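Notebook - records access, October

Morning, 7:40. Picking up the de-identification question again. Gervásio wants a yes or no by end of month on whether the visit notes from Lilden can go to Vieira for the coding project without going back to patients for authorization. His view is that the Nirnano scrubber has run over them, so they're no longer PHI, so there's nothing to discuss. I don't buy it yet.

What the vendor sheet says: names, phone numbers, record numbers, addresses and dates all removed or replaced. What the vendor sheet doesn't say: on what kind of notes they tested it. I asked twice. Got the same PDF twice.

Batch for checking: 99 notes, pulled by Érica from the Lilden export, a mix of intake, home visit and discharge. We each read the scrubbed version first without looking at the original. Then side by side.

9:15. Read through 48 so far. The easy stuff is clean. No phone numbers left, no record numbers, no street addresses. Full names are gone wherever they sit in a header field. In the body it gets worse. First names survive when they double as ordinary words. One note has the patient's daughter's employer spelled out, plus her job title, in a town small enough that there can only be one of those. The tool left it alone. Strictly speaking it did what it was asked, and employer is one of the things it should have been asked about - the safe harbor list covers identifiers of relatives, employers and household members too, which people forget.

Dates: it shifts them. Fine, except safe harbor wants everything more specific than the year gone, for dates tied to the person. Shifted dates are not the same as removed dates and I would want somebody qualified to say in writing that they are good enough. That pushes us to the expert determination route whether Gervásio likes the price or not.

Ages: anything over 89 is supposed to be lumped together. Found "turned 94 in the spring, still drives". So no.

10:50. Called Clestthorpe, because Gervásio keeps saying they did exactly this last year with no trouble. Spoke to their privacy person. They did use Nirnano. They also had a signed data use agreement, sent a limited data set, and never claimed it was de-identified at all. Different animal. Dates and town are allowed in a limited data set, direct identifiers still have to go, and the recipient signs up not to re-identify or contact anybody. Wrote this on the whiteboard in large letters.

Note to self: "no trouble" also means no one has looked.

Lunch, then second half of the batch with Érica.

2:20. Done with the read. Érica's tally is 67 clean, the rest with at least one thing one of us would circle. We disagree on several. She counts a nickname as a leftover identifier every time, I only count it if it is odd enough to search on. She's probably right for our purposes, so we use hers. I don't want to turn this into a rate. It is one batch from one site and the home visit notes are clearly dragging it down. The discharge notes are mostly template and almost any tool would look good on them. I suspect that's what the vendor tested on.

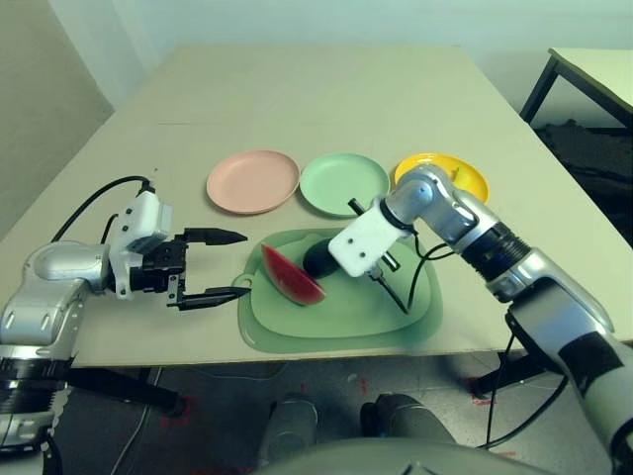
Ran the scrubber again on the worst home visit notes with the sensitivity turned up to 80 from the default. It did catch the employer. It also blanked two drug names and the word "May" wherever it occurred, including "may need help with stairs". Vieira wants the text for coding, so a note with the drugs blanked is no use to them. Turned it back down. Saved both outputs in the project folder, restricted access, with the settings in the file name this time.

3:45. Gervásio came by. Argued that the risk is low because Vieira has no interest in finding out who anybody is. Could well be true, but their lack of interest isn't a legal category. If it's a covered purpose under a business associate agreement then we may not need to de-identify in the first place, and nobody has shown me the agreement. He thinks one exists. Asked him to send it. He says it is with contracts.

Where it stands:
Not calling the scrubbed notes de-identified. Nothing goes out under that label.
Draft data use agreement for a limited data set, borrowing the outline from Clestthorpe if they will share it.
Érica to check whether coding for Vieira fits research, operations or neither. If neither, the limited data set is out as well and we're back to authorizations.
Me: chase contracts for the business associate agreement, and ask Nirnano a third time for test results broken down by note type.

Also need to destroy the printed copies from this morning. I have mine, Érica's are in the locked drawer, and there is one page I lent to Gervásio that I haven't had back.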